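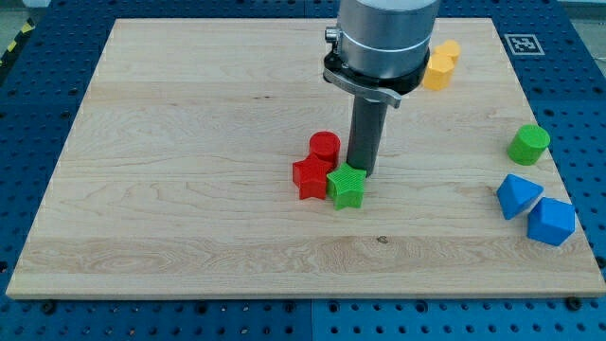 Slide 1: Maple-toned board with the colored blocks, on the blue bench

Speaker notes, sorting and shape play session
January 6, 2025

Wait for the door to close before starting. Say the title once, then go straight to the board.

The talk is on surfaces and loose blocks: what we put the pieces on, and how we group them. Thank Ans Schouten for the block set and Lieven Dekker for the room.

Point to the wood first. It is pale, with wavy grain and a darker band running across the lower third. There is a small knot in that band. People at Whitlock asked if a plain white board would be better. My answer is that a pale board with some grain is fine as long as the blocks are strong colors. Red, green and yellow all read well on it from the back row.

Then the blocks. Near the middle, a red cylinder and two stars, one red and one green. Toward the upper right, two yellow hexagonal ones. Ask the room which belong together. Leave a pause, let them argue.

Most adults go by color. They put the red cylinder with the red star. At the Prostow workshop in August, four people out of 30 went by shape first and paired the stars. Both answers are fine. Write both on the flip chart.

Mention the ridges on the green star. You can see the printed texture on the surface. Someone always asks if sanding is worth it. I don't bother for table use.

Next slide is the storage trays. Skip the Senum price table if we are past seven minutes.

Questions at the end. Handouts are on the chair by the exit.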